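The Water Meter Business on Clukow Street

01/11/2023

I have been meaning to write up what happened with the water meters on our street, partly for the neighbors who keep asking me for the details and partly so I don't have to keep digging through my email.

The short version is that 5 households on Clukow Street had their brass meter fittings taken out of the ground over two nights. Ours was one of them. I got up to make coffee, turned the tap, and got a cough of air and then nothing. I assumed it was a main break. I checked the city's outage page, which said everything was fine, and then I went out front in my slippers and saw the lid of the meter box lying on the grass.

The hole was full of water up to the rim and running over the curb. Whoever did it had shut the valve most of the way and left it there. I turned it the rest of the way with a wrench, which I later learned you are not supposed to do, and called the non-emergency number.

An officer came by a little before lunch. She was polite and took photos of the box. She asked if we had cameras and I said no. She asked if we had heard anything and I said no to that too. My wife remembered the dog barking some time after midnight, but he barks at the recycling bins. The officer wrote it down anyway and gave us a case number on a card.

The water department was a separate call. They sent a crew the same afternoon and put in a replacement, a plastic-bodied one this time. The man doing the work told me they had been switching over in other parts of town because the scrap yards won't pay for plastic. He had already done the Raffertys' and was going to Bujar Nikolaidis's place after us.

Noreen Rafferty lost hers the night before we did. She had not reported it to the police because she thought the city had taken it out for repairs. I don't blame her for that. They had been marking the pavement with blue paint all through March, and for months after that there was a truck on the corner every other week.

Then the bills came. The department charged each of us $615 for the meter, the fittings and the labor. Their position is that the homeowner is responsible for the security of the box. I asked where that was written down and was sent a link to a page of the municipal code that talks about keeping the lid clear of plants. Diarmuid Tully across the street got the same link. He wrote back with three paragraphs about the difference between a lid and a lock, and has had no answer.

Our homeowner's policy has a $500 deductible, so a claim would get us $115 and a mark on our record. Bujar's agent told him not to bother. Noreen is with a different company and filed anyway. As of this week it's still being looked at.

What I did find useful was going to the precinct meeting. I had never been to one. It was in the library basement, on folding chairs, and the metal thefts were third on the list behind parking at the middle school and a long discussion of fireworks. Bayu Halim, who runs the hardware store, brought a list he had made of everything taken within a mile of his shop since summer. It had downspouts on it, the plaque from the bench by the creek, a catalytic converter, the nozzles off a standpipe. Our meters were at the bottom in pen.

The sergeant said they had an idea of how it was being done. Two people, a small pickup, and a magnetic sign on the door so it would look like a utility contractor. One witness on the next street over thought the sign said Flolteo, and there is no contractor by that name working for the city. He asked us to call if we saw a truck with that name and not to walk up to it. He also said scrap yards in this county have to take a copy of ID and hold certain items for 3 days before they can be melted or resold. The next county over doesn't have the hold, and he thought that was probably where it was all going.

A woman named Niamh Gallagher asked whether anyone had checked. He said a detective had visited two yards and was waiting on records from another. I wrote that down and have asked about it twice since. Both times I was told the case is open.

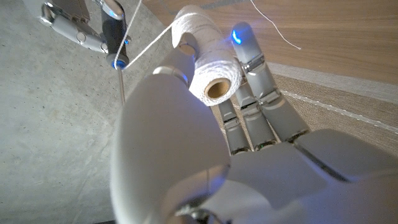 After the meeting a few of us went around the block with flashlights and looked at every box. Most of the lids lift off with two fingers. The Mac an tSaoi house on the corner has had a locking lid for years and theirs was untouched, with scratches on one side where it looked like somebody had tried a pry bar. I can't say the scratches were new. Mr. Mac an tSaoi couldn't either.

I ordered a locking lid from a company called Preresix. It fits the standard box and closes with a five-sided bolt, and you get one key. You have to tell the water department you've installed it and leave them a copy of the key or they'll cut it off the next time they need to get in. The form for that is not on the website. Call the billing desk and ask for the access form, and they will mail it.

If you live nearby and this has happened to you, please report it to the police even if the city has already replaced the part. The sergeant said only two of the five on our street had been called in when he put his notes together, and patrols get assigned from those numbers. Photograph the box before anyone touches it. Write down the serial number on your new meter too. I hadn't known our old one, and it took the department nine days to find it for the report.

Diarmuid and I are on the agenda for the next council session to ask for the $615 charge to be dropped or at least split. You get three minutes each to speak. I have the case numbers for four of the five houses now and I still need Bujar's, so Bujar, if you're reading this, please send it to me.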